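Features > Makers > Play Food

Molding a Carrot: Questions for a Play Food Maker

15 October 2023 | Staff report
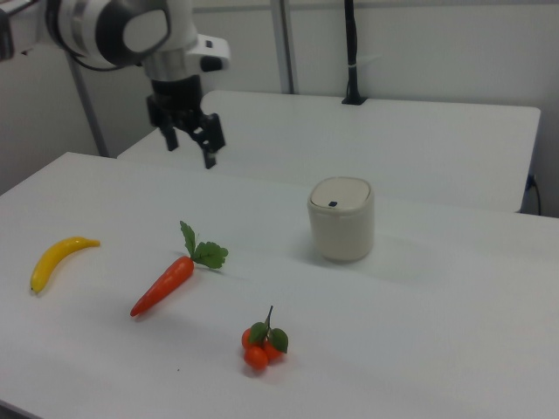 Plastic banana, carrot and tomato cluster on a white table, with a small lidded bin.

Lustcombe sells plastic play food to nurseries and preschools from a workshop in Plarnivbridge. The catalog lists 69 pieces. The firm's product lead, who asked to be identified by job only, spoke to us about shape, color and storage.

Fruit with a plain outline is the easy part of the range, the product lead said. "A banana is one curve and two ends. You get the curve right and a child of two knows it. The brown on the tip is a second color, so it adds a step."

Carrots take longer. The root is simple, but the leaves have given the firm more returns than any other part. "The stem is thin and the leaf edges have teeth. Children carry the carrot by the leaves. We test the joint by hanging a weight from it for 22 hours."

Grouped items raise another question. Lustcombe molds its tomatoes as a cluster under one stem. Single tomatoes were dropped in December after buyers reported them rolling off tables. "A cluster sits still. The drawback is that you can't share it out between children, and some teachers want that."

On color, the product lead prefers bright shades to accurate ones. Samples are judged on a white surface under the ceiling lights. "Orange and red-orange get close to each other. If I have to look twice, we change the mix."

Villca, a shop display supplier, buys the same pieces in boxes of 5. Its orders have not changed the designs.

Asked how the pieces should be kept, the product lead recommended an open tray for daily use and a lidded tub for the rest. Washing is in warm water with dish soap. The dishwasher is ruled out for anything with leaves.

A line of root vegetables is next, starting with a beet.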